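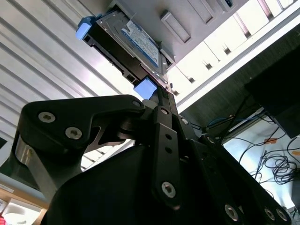 Ticket 400: carrier will not latch, bay 7
Product: Hestby storage shelf
Opened by: Ginette Lecomte
Assigned to: Hervé Perrin
Status: open, waiting for parts

Symptom: carrier goes in most of the way, then stops proud of its neighbours. The lever will not close. No drive is reported in that bay. Other bays normal.

G. Lecomte: Swapped the drive for a known good one in the same carrier. No change. Moved the carrier to another bay and it latched first time, so the carrier is fine. Firmware not relevant, please do not ask for logs again.

H. Perrin: Agreed. Check the circuit board end before forcing anything. A bent pin feels the same as a fouled guide — both stop short.

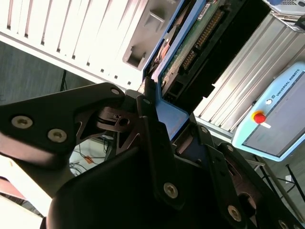 Blue-framed unit, pin row and black connector housing.

G. Lecomte: Pins checked under a lamp, all straight. Guide on the left side of bay 7 has a burr near the back. Filed it down and retried. Carrier now travels further but the lever still springs back.
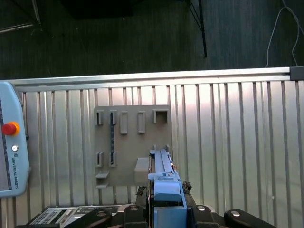 The Eveck replacement guide is the older pattern and does not fit this shelf. Irkex list the right one, part 75, and I have ordered two.

H. Perrin: Leave the bay blank until they arrive. Mark it on the rack sheet.

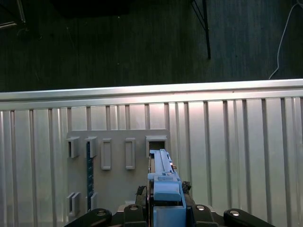

Last modified: 23 February 2025 by hperrin

Next action: fit the new guide, reseat the carrier, confirm that the drive is reported. Close if it latches.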